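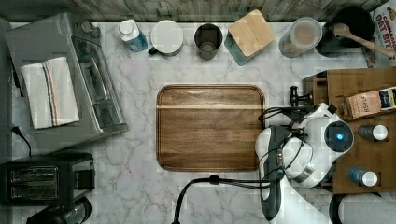 The Board

Reading time: 1 min

She had lived in the house on Joly Street for 22 days before she opened the last box. It held her mother's cutting board, wrapped in a bath towel.

She washed it and dried it and put it on the counter. Then she made tea and looked at it.

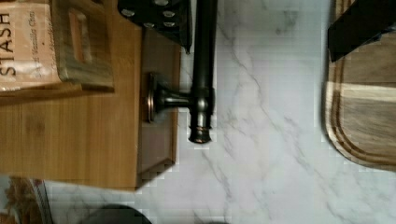

Her mother had bought it in Tikow one June, from a man selling out of his truck. He wanted 100 dollars. She gave him 90 and a jar of plums, and told that story at every dinner for years. The jar got bigger each time.

Her brother called at noon.

"Did you find it?" he said.

"It's on the counter."

"I thought we said I'd get it."

"You said that. I was driving."

He laughed a little. He lived nearly 900 miles away and ate standing up.

She ran her thumb along the groove, all the way around, and stopped at the pale stripe. 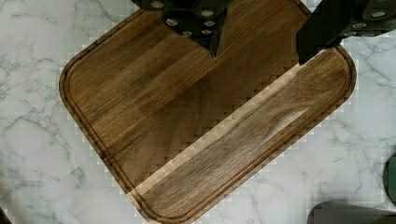

The pale stripe.

"Come and get it, then," she said. "You can slice the bread while you're here."

He said he would look at flights. She heard him pull out a chair.
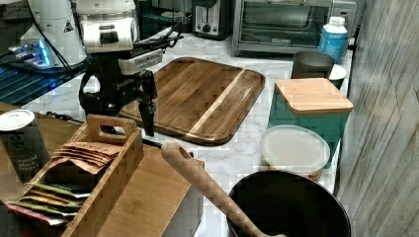

Comments (3)

plumjar: My aunt had a story like that, only it was a goat.

Restamari: I wanted to know if he came.

pusach_reader: Mine went to my sister. I still ask about it.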